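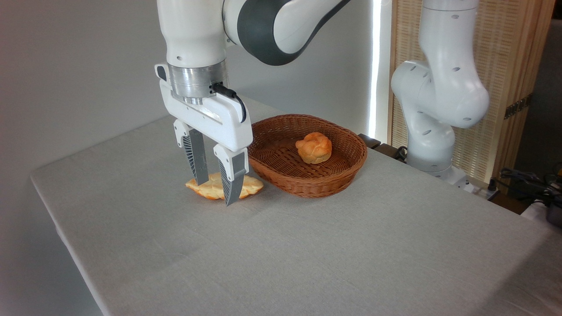
Dalia Grīnberga
Student member, Automation Projects board

Boards > Student Projects > Grippers and End Effectors

Gripper lands on the cloth when picking flat bread

Our class project is a bakery sorting cell with two arms. The task is to move bread from a table into a wicker basket. Round knotted rolls are fine. The flat piece is the problem: one fingertip reaches the cloth before the fingers close, the controller reports contact, and the program stops with fault 3141. Parallel gripper, ribbed pads, approach straight down. The second arm stays folded during the pick. Grasp height is set from the top of the bread minus a fixed offset of 29 mm. Should I change the force threshold or the height?

Tags: parallel-gripper, grasp-height, student-project

Stuart Dobson
Height. An offset from the top only works if every item is thicker than the offset, and a flat pastry is not. Reference the table instead. Touch off on the cloth at several points, fit a plane, and set the fingertip height to 3 mm above it. Clamp the computed grasp height to that value as a minimum.

Check the wrist as well. If the flange is tilted, one finger will arrive first even with a correct height. Jog down slowly over a bare part of the table and compare the gap under each tip. Pull the cloth tight before you measure – a fold is easily thicker than your clearance. Leave the force threshold alone until both of these are done, or you will hide a real collision later.

Clive Hollis
just raise the threshold. worked for us

Chelsea Wragg
I would not raise it. Stuart's clamp is correct, with one addition: look at the clearance to the basket. In our club's cell the rim sat so close to the pick point that the outer finger caught it on opening. We moved the basket out and limited the opening width to the width of the bread plus 9 mm per side. For a braided piece, close across the short axis and reduce the closing speed. Crust is slippery, and a fast close can push the bread out of the pads.

Contact | Terms of use | Back to top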